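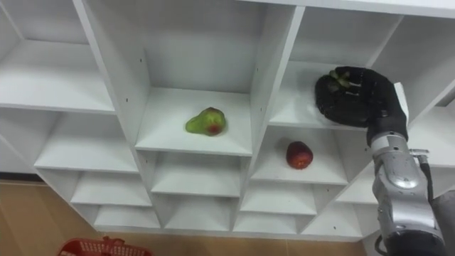 Figure 1. A green pear and a red apple in white shelving.

Fruit Left Over: Storage and Waste in the Sestley Residence Kitchens

Course project report, submitted June 21, 2022

1. Background

Sestley is a student residence with shared kitchens on every floor. Residents buy their own food and keep it in the fridge, in a cupboard or on an open shelf. The organics bins are emptied by a contractor, Prorkance, which charges the residence by weight. The bill went up over the past year and the residence office asked our course for a project on what was being thrown out.

We chose to look only at fresh fruit. Cooked leftovers are hard to sort once they are in a bin, and most residents we spoke to before starting said fruit was what they felt worst about wasting.

2. What we wanted to know

Our main question was whether the place where fruit is kept makes a difference to how much of it gets thrown out. We also wanted to know if residents had any idea how long common fruits last in the fridge compared with at room temperature.

3. Method

We sent a short survey to the 600 residents on the building mailing list and received 200 replies. The survey asked what fruit people buy, where they keep it, how often they shop and what they last threw away. It was open for 2 weeks.

We also kept a bin diary in 19 kitchens. Each kitchen got a small caddy labelled for fruit only, and one of us weighed it every evening on a Drumix kitchen scale. We wrote down the weight and the kinds of fruit we could recognize. Peels and cores were separated from whole or mostly whole fruit before weighing, with gloves on. This took longer than planned, and on two evenings we did not finish until after ten.

4. Results

Apples and bananas were the fruits people bought most often, followed by grapes and pears. Bananas were the fruit most often found whole in the caddies. Pears came second, even though fewer people buy them. Several survey comments said the same thing about pears: they are hard for days and then go soft before anyone checks.

Kitchens where most fruit was kept on open shelves threw out less whole fruit than kitchens where it went into cupboards. Fridge kitchens were in between. Berries kept in the fridge were often found at the back behind larger items, still in the original package.

Most people who replied did not know that apples give off ethylene gas, which makes other fruit ripen faster. Many kept apples and bananas in the same bowl. A smaller group knew about it and used it on purpose to soften avocados.

Shopping habits also mattered. Residents who walk to the Amin grocery on the corner buy a few pieces at a time and reported very little waste. Those who take the bus to the larger stores buy bags, and a bag of apples is a lot for one person.

5. Problems with the study

People knew the caddies were being weighed, so some may have been more careful than usual. One kitchen used its caddy for coffee grounds and we had to drop those readings. We did not collect any data in December, when many residents leave for the holidays and fridges are cleared out all at once. A study that covered that month would likely show higher totals.

6. Recommendations

The residence should set aside one open shelf in each kitchen for fruit, at eye level where possible. Apples should be kept on their own. We suggest a one-page storage chart beside the fridge, and a "please eat" shelf for fruit that is ripe and that the owner will not finish. Labels with a room number would help, as residents told us they would not take food without knowing it was on offer.

The weighing sheets and survey questions are kept with the residence office and can be borrowed by next year's group.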